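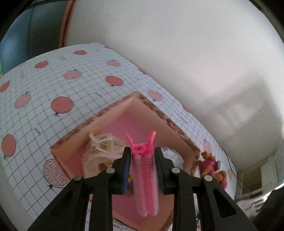

Vol. 12, No. 3, p. 47

Hair clip

By Mircea Voicu
23rd March

Search articles Go Advanced

A hair clip is a small fastener worn to hold hair in place or to decorate it. The term covers several devices that grip by spring tension, by a catch, or by the stiffness of the material. Ties, bands and plain hairpins, which have no moving parts, are usually treated separately.

Types

The claw clip has two curved, toothed halves joined at a hinge. Pressing the handles together opens the teeth, and a spring closes them again. Claw clips range from miniature ones, used to hold a few strands at the temple, to large ones that can take a full head of twisted hair. They are also called jaw clips or, in some places, butterfly clips, although the second name is more often given to small clips shaped like the insect.

The barrette is a flat or slightly arched bar with a clasp on the back. It suits straight and fine hair, which tends to slide out of a claw. The snap clip is cut from a single piece of thin metal and bends from one stable shape to another when pressed. It is common in children's wear. Sectioning clips, long and narrow, are used by hairdressers to keep one part of the hair away from another during cutting or coloring.

Materials

Early clips and combs were made of horn, bone, tortoiseshell and metal. Celluloid replaced much of the shell and horn in cheaper goods, and was in turn replaced by cellulose acetate and molded plastics. Acetate is cut from sheet and polished, while most low-priced clips are injection molded. Springs are normally steel wire – plated in better grades to slow rust.

Manufacture and trade

Small workshops have often made clips alongside combs and buttons, as the tools are similar. The comb works at Norcombe listed 171 patterns of clip and slide in its last trade catalog, of which most differed only in color. The firm of Savchuk bought the dies when the works closed in January of the following year and kept 560 of the sample cards, now held in the Forley collection together with the order books. One order book records 2,602 dozen plain barrettes sent to a single wholesaler.

Use and care

Plastic clips become brittle with long exposure to sunlight and heat. Teeth usually break before the hinge does. Springs can be replaced on larger claw clips, but on small ones the pin is often molded in and the clip is thrown away. Hair is less likely to snag if the clip is opened fully before it is taken out.

See also: Barrette; Bobby pin; Comb; Hair stick

This site uses cookies to remember your settings. Accept Manage preferences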